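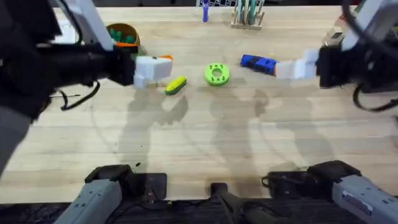
Figure 1. Two-arm station on the wooden bench. The right gripper holds a blue and orange object; the yellow and green corn toy and the green ring lie on the table.

3.2 Equipment and cost planning

The budget for the first stage was fixed in October, before the task list was final. We therefore planned around the parts that are hard to change later, mainly the arms and their mounts, and left the smaller purchases open. Two suppliers, Bokell and Kozma, sent quotes for a pair of arms with grippers. The Kozma quote was lower by 2,000 dollars but did not include mounts or cables. Once those were added the gap was small, and we chose Bokell for the shorter delivery time.

A second station was also priced for the Drutville site. Its purchase was put off until the first had been in use for 11 weeks. We wanted real numbers on wear before ordering again, as our first estimate for spare fingers and pads was little more than a guess.

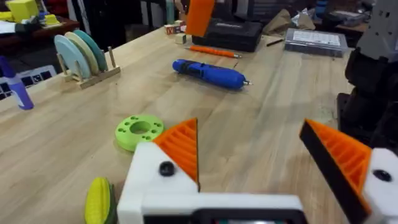

Figure 2. Wrist camera view of the open gripper with its orange ribbed pads. The ring, a blue cordless screwdriver and a pencil are on the bench.

Finger pads are listed under consumables in our plan and are charged to the yearly running budget. Fasteners, cables and camera mounts are handled the same way. Arms, controllers and the bench itself are capital items. This split follows the purchasing rules of our department, and other groups may need to draw the line elsewhere.

Task objects took up very little of the total. Toys and common hand tools are cheap to replace, and we set aside one small sum for all of them. Labor was the larger cost. Setup and calibration were done by Cherry Mae Dalisay with help from two students, and her hours were entered at the standard staff rate.

We held back about 4,000 dollars for repairs. Flonard offered a service contract covering three years, but it excluded damage to the grippers, the part we expected to repair most often. We did not take it. Repair spending is reported by month in Section 5.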